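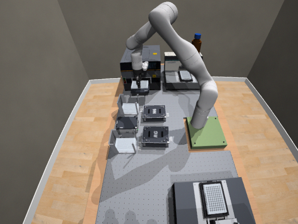
Nemar is the small liquid-handling cell I am building in the shared workshop in Hulme, and this repository holds its simulation. I started with the simulation because bench time is booked in the evenings only, and I wanted to make my mistakes somewhere cheap. The layout file `layout/table.yaml` describes the perforated table, the arm on its square green plate at the right side, and all the stations. Two plate holders in the middle are called `M6` and `RG` in the code, the same as the white letters on them, so please keep these names if you fork.

Everything was written by me, with much help from Trevor Crabtree on the arm driver. The code is usable but not finished.

## What is in the repository

- `layout/` – positions of stations, one file for each version of the table
- `meshes/` – simplified shapes for collision, and nicer ones for rendering
- `moves/` – the taught poses and the paths between them
- `ikero/` – the scheduler (Ikero is its name, it has no deeper meaning)
- `bench/` – scripts which run on the real arm, use with care
- `notes/` – my build diary, partly not in English, sorry

## Installing

You need Python and a machine with a working OpenGL. I did not test on Windows.

```
git clone <this repository>
cd nemar
python -m venv env
source env/bin/activate
pip install -r requirements.txt
python -m ikero.view layout/table.yaml
```

If the window stays black, start it with `--no-shadows`. On my old laptop the shadows take most of the drawing time.

## Running a job

A job is a text file with one step on each line. The shortest useful one moves a plate from the reader to a holder and back:

```
pick reader
place M6
wait 5
pick M6
place reader
```

The number after `wait` is in seconds. Run it with:

```
python -m ikero.run jobs/there_and_back.txt --sim
```

Without `--sim` the program looks for the real arm and asks you to confirm two times. I made this after one evening in September when I forgot which terminal I was in. The gripper went into the edge of a holder at slow speed. The holder survived, but one clip had to be glued.

## Coordinates

All positions are in millimetres. The origin is the hole in the front left corner of the table, X goes to the right and Y goes to the back. Z is zero at the table surface and not at the top of the mounting plate. In the first version I had it the other way, so old files in `layout/old/` will put every plate too low. There is a script, `tools/shift_z.py`, which repairs them.

Angles are in degrees in the layout files and in radians inside the code. I know this is ugly.

## Differences between simulation and bench

The simulated room has a wooden floor and plain grey walls. The workshop has a radiator and a pillar, and both are missing from the model. For this reason the arm is limited in software at joint 4 – do not remove the limit on the bench, even if the simulation looks fine without it.

Friction between the gripper and the plate is only a guess. In simulation a plate never slips. On the bench, in the last test series, I ran 16 transfers and 6 of them needed a small correction by hand, nearly always when placing on `RG`. I think the holder is not quite level, but I have not proved it.

Liquids are not simulated at all. Bottles and plates are solid bodies, and a full well is the same as an empty one.

## Known problems

- The path planner sometimes chooses the long way over the back of the table. It is safe but slow. Adding one middle pose in `moves/` normally helps.
- `ikero.run` does not save its state. If you stop it in the middle of a job, you must move the plate home by hand.
- The collision shape of the tip rack enclosures is a closed box, so picking a tip gives a false warning. Use `--allow tips`.
- The Stindberg gripper driver loses the connection after a long pause. Trevor has a fix on his branch, I will merge it when I have tested it.

## Contributing

Small pull requests are welcome, and corrections of my English too. If you change a pose, please run `python -m ikero.check` first and paste the result in the request. For questions open an issue – I read them in the evening, usually after seven.

## Licence

Code is MIT. The meshes I drew myself are CC BY 4.0. Meshes in `meshes/vendor/` are not mine and are not included in the download, see `meshes/vendor/README.md` for where to put them.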